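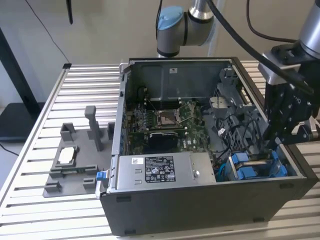
Is it worth fixing up an old office desktop when a new one costs so little?

Usually it is, as long as the board and the power supply are sound, because the parts that make an old machine feel old are the cheapest ones to replace.

I have been saying so for years, mostly to relatives who were about to drag a perfectly good tower to the curb. Office desktops are the unsung workhorses of the used market. They come out of insurance firms and school libraries by the pallet, they've spent their lives running spreadsheets, and they were put together by people who expected a technician to be inside them twice a year. Lay one on its side, take off the panel, and the whole story is right there facing you: board in the middle, power supply along one edge, drive cage on the other side.

And then there are the blue bits! If you've never opened an office Dell, look for blue plastic. A blue tab here, a blue clip on a drive carrier there – they are the places where your fingers are meant to go. Somebody sat down and thought about the person who'd be reaching in years later, and I find that oddly touching. I have owned gaming cases that cost three times as much and fought me over every screw.

My own conversion happened at the Engebretsen building, an old seed warehouse by the river in Broncombe, where a repair shop called Ilteo has the ground floor. I went in for a laptop hinge and stayed the afternoon. The shop had just taken a load of 507 towers from a county records office, stacked along the back wall in their black shells, and everybody was in a terrific mood about it. I bought one for less than I'd paid for lunch and parking (parking in Broncombe is another article).

The first job with any of these is simply looking. Get the case flat under a good light and look at the tops of the capacitors, which should be level. Look for dust packed into the heatsink fins and blow it out, holding the fan still with a finger so it doesn't spin up. Check the label on the power supply and write the wattage down somewhere you'll find it again, because you will want it the day you get tempted by a graphics card.

The processor is where beginners get nervous, and I understand why. An open socket with the lever up and the metal bracket swung back looks terribly exposed. On most Intel boards of the last decade or so, the contacts are in the socket itself, hair-fine springs that bend if you so much as brush them with a sleeve. So don't leave one open while you go to answer the door. If you're swapping the chip, have the new one within reach before you lift the old one, hold it by its edges, match the notches, and let it drop the last tiny distance under its own weight. No pushing. The lever does need a firm hand on the way down, and the small crunching noise it makes is normal, though I've never gotten used to it.

Then paste. People have opinions about paste. A dot the size of a pea has served me well on every machine I own, and I've stopped reading the arguments.

Memory comes next and it's the most satisfying step by far. Push the latches open, line up the notch, press until it clicks. Two matched sticks in the right pair of slots will do more for an old desktop than almost anything else, apart from a solid-state drive. The board usually has the slot order printed on it, in type that seems to get smaller every June when I do my annual round of family computers.

The drive is the real miracle, though. My Engebretsen tower took close to forever to reach the login screen on its original disk. With a solid-state drive in the cage it was up before I'd sat down properly. Office carriers are sized for the larger old disks, so you'll want an adapter bracket – mine came from Dirkia, a mail-order outfit whose packing slips are printed in green ink for some reason, and it fit without any filing. Tuck the cables back the way you found them. The original loops are generally sensible, and a loose lead leaning on a fan will hum at you for weeks.

What about the bench? Any steady surface will do, but I've become a convert to slatted aluminum. Dropped screws do find the grooves, it's true. On the other hand it wipes clean, it never wobbles and it doesn't hold crumbs. The nicest habit I picked up at Ilteo was the parts tray, with a separate pocket for each thing that comes out of the case. I used to put everything in a cereal bowl. Six identical-looking screws in a cereal bowl are never identical, and one of them will be a thread too long for the place you try it in.

The shop's tally board read 1,489 on my last visit, that being the number of desktops sent back out the door since it opened. A good many went to students, some to a choir office, and one runs the scoreboard at the Broncombe bowling alley, where I'm told it has survived a spilled root beer.

Mine sits under the desk as I write, panel on, very quiet. I've already got my eye on a second one with four memory slots and a dent in the lid. Ilteo is holding it for me until Thursday.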